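Ticket 898 - Green marks on white dinnerware after wash
Product: Punano stoneware, white glaze, plates and bowls
Site: Leklow canteen kitchen, Rilville
Category: Warewashing / surface residue
Priority: Normal
Status: Closed, with one item carried over

Reported problem

Site reports that white plates and bowls come back from the wash with colored marks. The marks are green. They show up on the eating surface and survive a standard cycle. Kitchen staff have been scrubbing them by hand with a scouring pad, and the site wants to know if the glaze is failing and whether the set is covered for replacement.

The set is 154 pieces, in service since December. Machine is a Wibisono undercounter unit with a single rack. Detergent is the powder supplied with the machine. No change of detergent or rinse aid on record.

Initial questions to site

1. Does the mark feel raised or flush when a fingernail is drawn across it?
2. Does it appear in the same place on more than one piece?
3. What is served or prepared on the affected pieces?
4. Are pieces scraped and rinsed before they go in the rack?

Site response

Raised, slightly. Not in the same place. Plates are used for the herb sauce at lunch and, on some afternoons, as mixing palettes for the craft table in the same room. Pieces are scraped. Rinsing depends on who is on shift.

The fourth answer was noted. The third one opened a second possible source, so both were kept on the list: food coloring from the sauce, and water-based paint from the craft table.

Inspection, plate

One plate was pulled and looked at on the red worktop before any treatment. There is a narrow green streak on the left side, rounded at one end and thinning out to a wispy tail at the other. Color is darker along the edges and lighter in the middle, and the streak is broken in places. From looks alone it could be sauce, paint or ink. The faint rings in the glaze belong to the plate and should not be logged as wear.

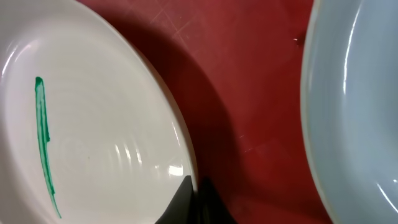

Test sequence

Test A - cool water, soft cloth, light pressure. Mark smeared, some color transferred to the cloth. A stain under the glaze would not transfer, so glaze failure was taken off the list at this point.

Test B - warm water with a drop of hand dish soap, two minutes, soft cloth. Mark gone. No shadow left under a desk lamp.

Test C - marked piece through the machine with no pre-rinse. Mark still present after the cycle, thinner and harder to the touch. Two repeats, same result.

Test D - marked piece rinsed first, then through the machine. Clean.

Conclusion from A to D: the residue is surface only. The drying stage sets whatever the wash arm does not reach. The machine is working within its settings and the powder dose is correct.

Bowls

Bowls were reported along with the plates, but the complaint is different once the details are separated out. Site describes a "dirty puddle" in the bottom after rinsing. The bowl examined had a shallow pool with a grayish-green tint lying low in the interior, uneven at the edges, and small specks higher up the side.
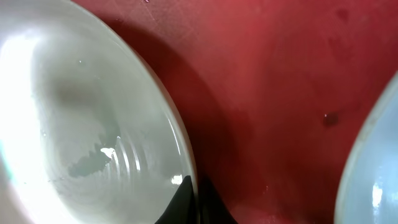 A pool like this is residue carried in water, and if the bowl is left to stand it will dry down to a film. The film is what staff have been scouring. Empty the bowl, rinse again with clean water, and turn it over on the rack at an angle. Do not stack bowls upright between rinse and wash - any water held in the bottom bowl sits there until somebody lifts the stack.

The curved ridges on the inner wall are another place to check. Residue can stay between them when the rest of the bowl looks clean. A soft brush run along the ridges clears it. Running the brush across them takes longer and misses the low points.

Instructions sent to site

1. Scrape, then rinse every piece under the tap before racking.
2. For colored residue, use warm water and dish soap with a soft cloth or brush.
3. Stop using scouring pads on this set. They leave gray scratches on the glaze, and scratched pieces hold color.
4. Rack bowls face down, tilted, with no overlap.
5. Keep a separate group of plates for the craft table and store them apart from the dining set.

Replacement claim

Declined. Glaze is sound on the pieces examined. Scratching from scouring pads is excluded under the care terms supplied with the set.

Follow-up

Site confirmed items 1 to 4 are in place and no new marks reported. Item 5 is open. Site has asked for a price on 2 extra boxes of plain plates to use at the craft table - passed to sales under the same ticket number.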